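2026-03-20

First really soft morning of the year, and I spent it walking to Umier and back with my pockets full of orange peel. 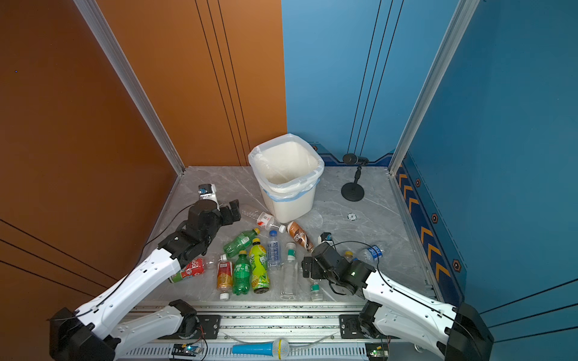
I've been meaning to do the whole river path in one go since December, when the mud was up over my boots at the second bridge and I had to turn around. Today it was firm the entire way! I left before breakfast with two boiled eggs and a flask of tea, and I was past the old Pededov mill before the sun came over the hill. The mill is still boarded up on the road side, but somebody has cleared the brambles off the back, and you can get right down to the weir now. I stood there far too long. The noise of it is wonderful – a big steady roar with a sort of chuckle underneath where the water squeezes between the stones.

Birds, for my own record: a dipper below the weir, bobbing away like mad, my first chiffchaff of the spring (heard it, never saw it), and a pair of gray wagtails that kept just ahead of me for half a mile. Also a heron that let me get within 9 paces before it heaved itself up and flapped off in a huff. I'm calling that a personal best.

The blackthorn is out on the south bank and still tight shut on the north one. I love that. Same river, same week, and it's like crossing a border. The wild garlic is up everywhere past the second bridge, and I picked a good handful of leaves, which I rinsed and ate with the eggs, sitting on a log. No salt. I always forget the salt. It was still one of the best breakfasts I've had in ages.

Got to Umier in time for the bakery and bought the last seeded roll and a slice of their plum cake, and then I bought the oranges too, from the stall by the church, because they smelled so good from across the street that I walked over without deciding to. Three of them went on the way home. Sticky hands all afternoon, and I had to rinse them in the river, which was so cold it made my knuckles ache.

I meant to take the 403 bus back. I even stood at the stop and read the timetable, and there was one due in 37 minutes, and I thought, well, in 37 minutes I could be halfway to the Kahsay farm turn. So off I went again! My left heel had opinions about this by the time I reached the stile. The new socks are good but they bunch up under the arch on the downhill stretches. Try the thinner pair next time, or the thinner pair with the thick ones over.

Lambs at Kahsay, very small, still wobbly. One of them was standing on its mother's back like it was a hill. I leaned on the gate and ate the plum cake and watched until my tea was gone.

Home by four, boots off on the step, legs like warm string. I've got the Navari map open on the kitchen table now and I'm looking at what happens above Umier, where the path leaves the river and goes up through the larch woods. There's a spring marked up there, and what might be a hut. If the weather holds I could take the early bus out and start from the top. Need: salt, blister plasters, a proper bag for orange peel.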